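Keeping the Shared Rooms in Order: A Conversation with Jocelyn Rivera

Skomgate Residential College, Household Services Bulletin
Published 2021-10-09

The Household Services office at Skomgate is responsible for the laundry rooms, the linen store and the carpeted common rooms in all three wings of the College. Its work is most visible to residents at the end of term, when rooms are cleared and property left in shared areas must be sorted, returned or passed on. Jocelyn Rivera has coordinated the office for six years. The Bulletin met with her in the Ditar wing to discuss clothing, cables and the revised guidelines for common rooms, which take effect this term.

Ms. Rivera began with clothing, the category that occupies most of her staff's time. At the close of last December's term, the office recorded 214 unclaimed garments across the three wings. Most were plain tops and sweatshirts in grey, navy or black, without a name tag or any other distinguishing mark.

"A red ski jacket goes home within the hour," she said. "A plain grey top can stay with us until spring. The owner walks past it, thinks it looks like theirs, and then decides theirs must be upstairs."

The office holds unclaimed clothing for one full term. Each garment is washed on receipt, dried, folded and placed on an open shelf by colour. Ms. Rivera explained that the shelves were arranged by size until two years ago. Residents found that arrangement difficult to use, as many did not remember the size of the item they had lost, and labels in older garments were often too faded to read.

Knitted cotton receives particular attention. It creases readily when left in a heap, and a top that has been folded while still creased will hold those lines on the shelf. Staff are asked to lay the garment face down on a flat surface, draw the fabric out from the centre with open hands, and fold the sleeves in before turning up the hem.

"People pick a sweatshirt up by the middle and shake it," she said. "That is fine for a towel. With a knit you end up with a bunch of fabric in one place and the neck pulled out of shape. I ask new staff to find the shoulders first. If you have the shoulders, you know where everything else is."

She added that the floor is an acceptable place to fold large items, provided it has been vacuumed that day, and that the long tables in the Plunura laundry room are preferable whenever they are free.

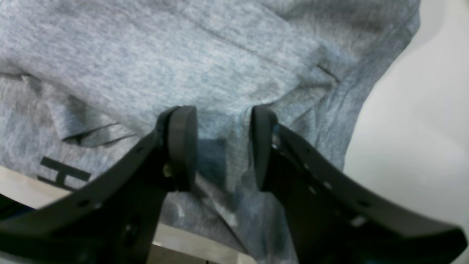
A resident of the Plunura wing, writing to the office in response to the draft guidelines, argued that folding was wasted effort on garments of this kind and that rolling them would save both time and shelf space. The letter proposed that each colour be given a deep basket and that residents be left to look through it themselves.

Ms. Rivera has considered the suggestion. Rolling was tried in the Nyitrai wing for half a term, and she acknowledged that it went faster. The difficulty arose once residents began to search.

"Everything gets unrolled," she said. "You cannot tell a T-shirt from a sweatshirt when it is rolled up at the bottom of a basket, so people take it all out, and then it stays out. On the shelf you can lift a stack and look at the edges. I would be happy to go back to rolling for socks and gym wear. We may do that in the new year."

The Nyitrai baskets have been kept for towels.

Asked what residents might do differently, she was brief. A name written on the care label in laundry marker is sufficient. Iron-on tags are also acceptable but tend to lift after repeated drying on high heat. Initials alone are of limited use in a building of this size -- the office currently holds three garments marked "J.M.", and none has been claimed by anyone with those initials.

The conversation then turned to floors. Under the previous guidelines, common rooms were to be left "in a tidy condition" at the end of each booking. The revised text is longer. It deals separately with clothing, food, furniture and electrical leads, and the section on leads has drawn the most comment.

Ms. Rivera said the earlier wording had asked too little. Carpeted rooms are vacuumed early in the morning, and cleaning staff are not permitted to unplug or move equipment they have not been shown how to handle. When leads are spread over the carpet, the area beneath them is simply missed. Over a term, the missed areas begin to show, particularly on the beige carpet laid in the Ditar rooms.

"It is a good carpet and it hides very little," she said. "You can see exactly where a cord has been sitting. The pile goes flat and the dust collects along both sides. We had one corner cleaned twice last year and you can still find the line if you know where to look."

The guidelines now ask that long leads be coiled when not in use and that the coils be placed against a wall or on a stand. Leads in use should follow the edge of the room where possible. Where two leads must cross, they should do so once and at a point away from the door. Small devices that sit on the floor should be lifted and placed on a shelf or table at the end of the booking, together with their cords.

Ms. Rivera is particular about the method of coiling. A lead wound tightly between the hand and elbow develops a twist and will not lie flat when it is next used. She recommends loose, even loops of the same size, allowed to fall in the direction the cable prefers, and closed with a fabric tie. Elastic bands are discouraged. They perish, and they leave a residue on the outer sheath that picks up lint from the carpet.

Piling one coil on top of another is permitted for short periods. For longer storage, the office would like each coil to have its own hook. The budget for the current year includes 100 hooks and 400 fabric ties, which will be distributed among the wings according to the number of rooms in each. Boxes and power supplies kept on stands should carry a handwritten label that can be read from standing height, facing outward.

"I do not mind what people write, as long as it is clear," she said. "Block letters, a dark pen, one or two words. If there are cords hanging over the front of the label, then it may as well not be there. Move the cords to the side."

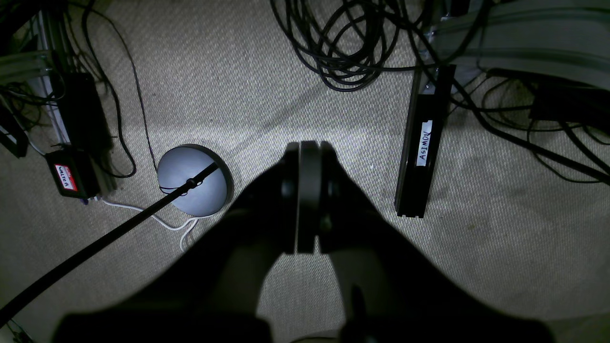 Several residents who attended the September meeting felt that the rule on leads was too strict for rooms booked on consecutive days, and one asked whether it was reasonable "to coil everything at ten at night and uncoil it at eight the next morning." The minutes record general support for an exemption.

Ms. Rivera agreed that the point was a fair one, and the final text was amended. A group with back-to-back bookings may now leave its leads in place overnight, on condition that a clear path is kept from the door to the window and that a card is left on the door handle for the cleaning staff. The exemption does not extend to a third night.

"I would sooner have a rule people keep," she said. "If the path is clear, we can vacuum the path. The rest can wait a day or two."

She was less flexible regarding clothing left on the floor of the same rooms. Garments and leads should not be stored together, and sweaters or jackets should not be laid over equipment, even for a short time. Fabric of any kind is to be kept away from power supplies. Coat hooks have been fitted inside the door of every common room in the Ditar and Nyitrai wings, and the Plunura rooms will follow once repainting is complete.

The office received 126 written responses to the draft guidelines, a higher number than in any previous review. Ms. Rivera has read each of them. A number concerned matters outside her responsibility, including the temperature of the dining hall and the hours of the bicycle shed, and these have been forwarded to the appropriate offices.

Printed copies of the revised guidelines are available from the Household Services counter on the ground floor of the Ditar wing. Unclaimed clothing may be viewed at the same counter during office hours. Residents are asked to bring College identification and, where possible, to describe the item before approaching the shelves.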